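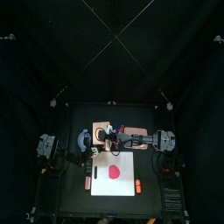

Budgeting for a Two-Arm Bench: Your Questions

What should I set aside for a first bench?

Our Crabtree starter bench is $3810 without the arms, and that takes in the tabletop, the frame, the black fabric surround and two clamp lights. Arms are quoted separately, because folks come to us with such different plans (and quite a few already have one sitting in a closet!).

Do I really need two arms right away?

Not at all. If your work is mostly picking things up and setting them down, one will keep you busy for a good long while. For kitchen-type jobs, with a cutting board and a bowl and a bottle all sharing the table, most of our customers end up wanting the second – so do leave room for it when you pick your table size.

Can the two grippers be different?

Yes, and plenty of people mix them. Just budget for a spare set of fingers for each kind.

What do people forget to put in the budget?

Props, nearly always! Boards, trays and little play foods wander off or wear out, so please put a small line in for them. Extra cable is worth having too.

How long is the wait?

The Lernlow frame ships in 6 weeks and the Tretent in 14. If you need to be up and running by July, write to us soon and we'll tell you truthfully whether we can make it.

Who do I ask for a quote?

Wiebke Pfeiffer at our Imavthorpe office. She'll want your table size, your door width and three dates that suit you for delivery.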